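Gripper keeps losing the shirt halfway to the washer – student project, demo in May

Posted in Robotics Clubs & Classes
728 views, 2 answers

nouri_club_kid

Hi all, hoping somebody has been through this. Our school club (Vorkanthorpe, we're a small one) is doing a laundry task for the end of year demo. Pick a shirt up off the cabinet next to the washer, carry it over, drop it in the drum. Lid is already open so no lid handling, thank god.

We collect demos by hand with the gripper and then train on them. 158 demos so far. Playback is fine up to the grab, then one of these happens

- fingers close on one thin layer, shirt slides out on the way over
- fingers close on a big wad, it carries OK but then hangs on the rim of the drum and won't go in
- fingers close on nothing, just above the cloth, and it carries on like it got somthing

Last one is the most common. We called the policy Ero and it is living up to nothing. Two of us do all the collecting, after class, and we don't have the exact same style, if that matters. Lighting is whatever the ceiling lights are.

Is it more data? Different fold? Do we drop the shirt and use a towel? Teacher says towel. I would rather not.

Hafiz Kwok

Not more data yet. Look at what you have first.

Did nearly this same task with a class, different washer. Closing above the cloth was our big one too. Cause was us – half the demos had the shirt heaped up high, other half pretty flat, and the people collecting would squeeze at the same height out of habit and then dip down a bit after. Policy learned the squeeze, not the dip. Go through the demos and watch only the second before the fingers close. If the fingers start closing before they're down around the cloth, throw that demo out. We lost a lot and it got better anyway.

Other stuff, no order:

Agree on one grab spot. Middle of the heap, not the sleeve.

Go in with the gap wide open and keep it wide till you're down low.

For the rim thing, carry higher than feels natural and go to the center of the drum before letting go. Open, wait, then lift. If you lift while opening the cloth comes back up with you.

Slow down. Everybody moves too fast after the first 9 or so.

Redo the shirt between demos, but not neatly. Crumple it, drop it, go. If you fold it the same every time you will get a robot that does that one fold.

This is the start position I'd copy, gripper square on to the gap between the cabinet and the washer, shirt on top of the cabinet with some hanging over the front:

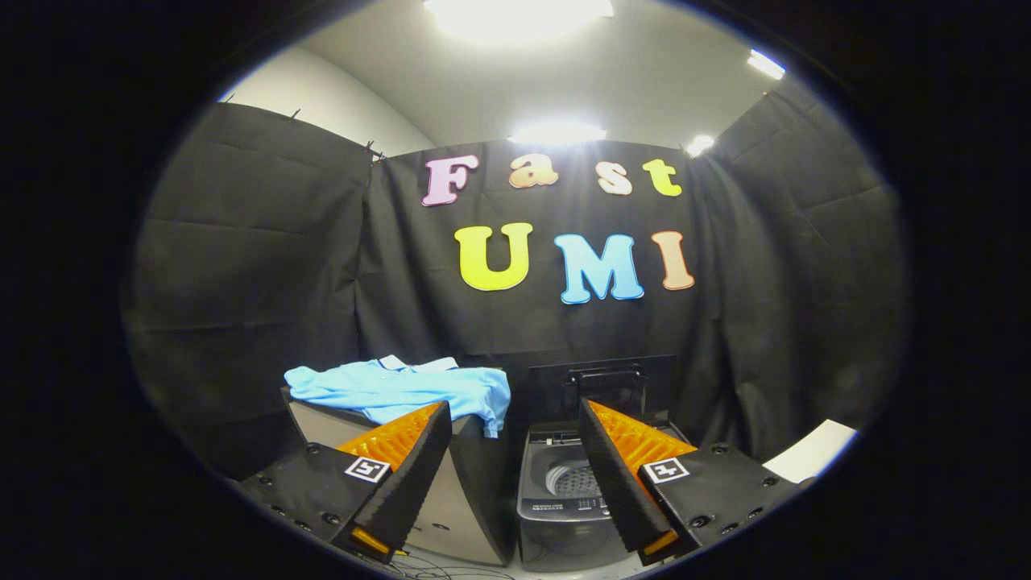

Start of a run: fingers open, shirt on the cabinet, washer lid up.

Keep the shirt. Towel is easier to grab but it hangs on the rim worse, at least ours did.

zido_on_wheels

try a heavier shirt?? we had a thin one and it was hopeless, swapped to a sweatshirt and it mostly worked. didnt change anything else so cant tell you why

also check your finger pads, ours were coming loose at the bottom and we spent a whole afternoon blaming the code

nouri_club_kid

Thanks both. Went thru the first chunk of demos tonight and yep, I close early and my partner doesn't, it's really obvious once you look for it. Mine are mostly getting tossed – great. Pads are fine I think. Will recollect with the center grab and post back if the rim thing is still there.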